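4.2 Who ended up making levels

We use cookies to remember your reading settings. Accept | Manage

I went into this part thinking the players who built levels in Cenero would be the ones who'd finished the story. They mostly weren't. Embla Tangen and I read through 758 forum posts from July, and plenty of builders had dropped the main game by chapter 5.

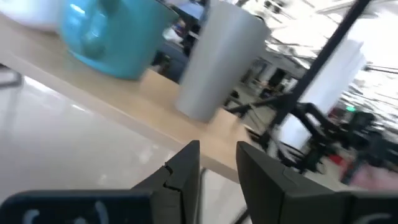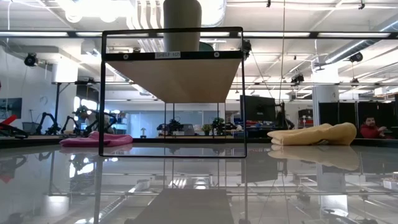
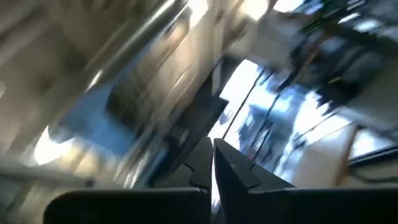

Figure 3. Two tabletop views and a blurred view past black gripper fingers; the label in the second reads "SHELF 105".

What kept them going was other people's comments. One builder from the Lindovton server redid the same jump up to 22 times after a single grumpy reply – and thanked the person for it! The Skjelbred group worked quite differently (they shared half-built levels and let anyone fiddle), so I've kept their posts apart in the counts that follow. Prellness, the studio, only picked levels for its front page once they'd had 717 plays, and builders grumbled about that a lot.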